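Mailingliste Zweiarm-Zellen – Archiv
Suchbegriff eingeben Suchen Erweiterte Suche

Betreff: Re: Linker Arm sackt beim Anfahren ab
Datum: 02/01/2022

Hallo zusammen,

zu der Frage von letzter Woche:

> bei uns fällt der linke Arm beim Wiederanlauf nach Not-Halt
> ein Stück durch, bevor die Regelung greift. Kennt das jemand?
> Firmware 410, Karten von Kemppainen.

Ja, das kennen wir von der Zelle Cindcombe. Zwei Arme auf einer gemeinsamen Schiene, Firmware 410, Greifer zur Tischmitte gerichtet. Der Fehler kam bei uns nur, wenn beide Arme gleichzeitig freigegeben wurden. Dann meldet die linke Schulter Fehler 794 und bleibt fast 300 ms ohne Moment. In der Stellung unten reicht das, um mit dem Finger auf die Platte zu schlagen. 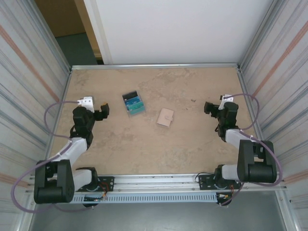 Fultetley schrieb dazu, man solle zuerst die Versorgung prüfen, bei ihnen sei die Spannung an der Schiene beim Einschalten eingebrochen und die Firmware unschuldig gewesen.

Das haben wir nachgemessen, die Spannung bleibt stabil. Mit getrennten Netzteilen tritt der Fehler genauso auf. Was hilft: die Arme nacheinander freigeben, erst rechts, dann links, mit fünf Sekunden Abstand. Seitdem kein 794 mehr.

Unangenehmer ist die zweite Sache. Wenn der Greifer beim Not-Halt ein flaches Teil hält, bleibt die Haltekraft an, beim Wiederanlauf wird aber neu referenziert und der Greifer öffnet kurz. Bei dünnen Teilen zwischen den gelben Fingern ist das kritisch, vor allem wenn der andere Arm schon nah dran steht.

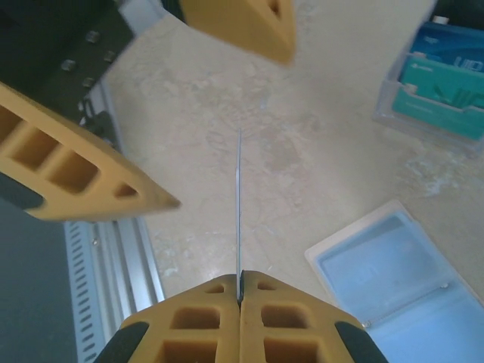 Wir haben die Referenzfahrt deshalb gesperrt, solange der Kraftwert über der Schwelle liegt. Der Bediener muss das Teil von Hand entnehmen und quittieren, vorher bewegt sich nichts. Dazu den Parameter für das automatische Referenzieren auf 0 setzen – in der Oberfläche steht er unter »Erweitert«, wird aber erst nach einem Kaltstart übernommen.

Bitte nicht in den laufenden Tisch greifen, auch wenn die Arme still stehen. Vusamberg hat eine Korrektur für Juni angekündigt. Bis dahin bleibt es bei uns so.

Das Protokoll mit den Fehlerzeiten kann ich bei Bedarf schicken.

Gruß aus der Zelle Cindcombe

Diese Website verwendet Cookies. Einstellungen Alle akzeptieren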